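“데이터를 더 모으기 전에, 모은 것부터 버려 봤습니다”
양팔 로봇 조작 학습을 연구하는 토비아스 두셋과 마르완 나자르 인터뷰

스테데스몽 연구소 조작학습팀의 토비아스 두셋과 마르완 나자르는 지난 4월 양팔 로봇의 시연 데이터 선별에 관한 보고서를 냈다. 결과는 짧게 옮길 수 있다. 사람이 원격조종으로 기록한 시연 1063건 가운데 380건만 골라 학습시킨 정책이 전체를 다 쓴 정책보다 쟁반 들기 과제에서 더 자주 성공했다. 두 사람을 토요일 오전 연구소 회의실에서 만났다.

처음부터 데이터를 줄이려던 연구는 아니었다고 한다. 두셋은 “원래 계획은 시연을 2000건까지 늘리는 것이었다”고 말했다. “절반을 조금 넘겼을 때 중간 점검을 했는데 성공률이 오르지 않았습니다. 300건으로 학습한 초기 모델과 거의 차이가 없었어요. 조종자를 더 투입할지, 아니면 멈추고 데이터를 들여다볼지 정해야 했습니다.”

과제는 단순하다. 두 팔이 양쪽에서 쟁반 테두리를 잡고 수평을 유지하며 들어 올린 뒤 다시 내려놓는다. 팔 하나로는 할 수 없고, 두 팔의 시점이 어긋나면 쟁반이 기운다. 나자르는 이 시점이 문제의 핵심이었다고 설명했다.

“조종자마다 습관이 다릅니다. 어떤 사람은 왼쪽을 먼저 잡고 기다렸다가 오른쪽을 잡습니다. 어떤 사람은 동시에 잡아요. 둘 다 성공한 시연이라 둘 다 데이터에 들어갑니다. 그런데 모델은 그 중간을 배웁니다. 왼쪽 집게가 반쯤 닫힌 채로 오른쪽을 기다리는 동작이 나왔는데, 그렇게 하는 조종자는 한 명도 없었습니다.”

팀이 만든 선별 도구의 이름은 ‘사예그(Sayegh)’다. 시연마다 두 집게가 닫히는 시각의 차이, 들어 올리는 동안의 높이 차, 멈춰 있는 구간의 길이를 계산하고, 비슷한 것끼리 묶는다. 그다음 가장 큰 묶음 하나만 남긴다. 성공 여부는 선별 기준에 넣지 않았다. 실패한 시연은 기록 단계에서 이미 빠졌기 때문이다.

가장 큰 묶음이 가장 좋은 묶음이라는 보장이 있느냐고 묻자 두셋은 없다고 답했다. “두 번째로 큰 묶음으로도 학습해 봤습니다. 결과는 조금 낮았지만 전체 데이터를 쓴 것보다는 나았습니다. 우리 과제에서는 어느 방식을 고르느냐보다 한 가지 방식으로 통일되어 있느냐가 더 중요했다고 봅니다. 다른 과제도 그럴지는 모릅니다.”

한계도 있다. 선별한 데이터로 학습한 정책은 쟁반이 익숙한 위치에 있을 때는 안정적이지만, 작업대 가장자리 쪽으로 밀려 있으면 성공률이 떨어진다. 버린 시연 가운데 그런 위치에서 기록한 것이 많았다. 나자르는 “묶음을 나눌 때 쟁반의 시작 위치를 따로 다뤘어야 했다”며 “보고서 부록에 적어 두었지만 본문에 넣는 게 맞았다”고 말했다.

조명도 변수로 남아 있다. 쟁반 표면에 빛이 반사되면 카메라 영상에서 그 부분이 하얗게 나온다. 팀은 조명을 바꿔 가며 추가 시험을 하고 있으나 아직 발표할 만한 수치는 없다고 했다.

조종자 교육 방식도 바뀌었다. 예전에는 과제만 알려 주고 방법은 맡겼다. 지금은 집게를 닫는 순서와 들어 올리는 속도를 미리 정하고, 연습을 마친 뒤에 기록을 시작한다. 두셋은 조종자들이 처음에는 답답해했다고 전했다. “자기 방식이 더 빠르다는 사람이 있었고, 실제로 더 빨랐습니다. 그래도 맞춰 달라고 부탁했습니다.”

다음 과제는 쟁반에 물건을 올린 채 옮기는 것이다. 외부 협력사 트리를리(Trirley)가 같은 구성의 작업대에서 시연을 따로 모으고, 두 곳의 데이터를 섞었을 때도 선별 방식이 통하는지 비교한다. 선별 도구의 코드는 비교 실험이 끝난 뒤 공개할 예정이다. 나자르는 공개 시점을 묻는 질문에 “문서를 아직 덜 썼다”고만 답했다.

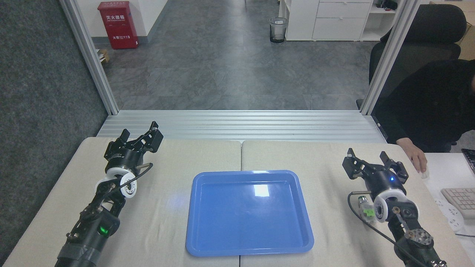

쟁반 들기 과제의 작업대. 양쪽 팔의 집게가 열려 있다.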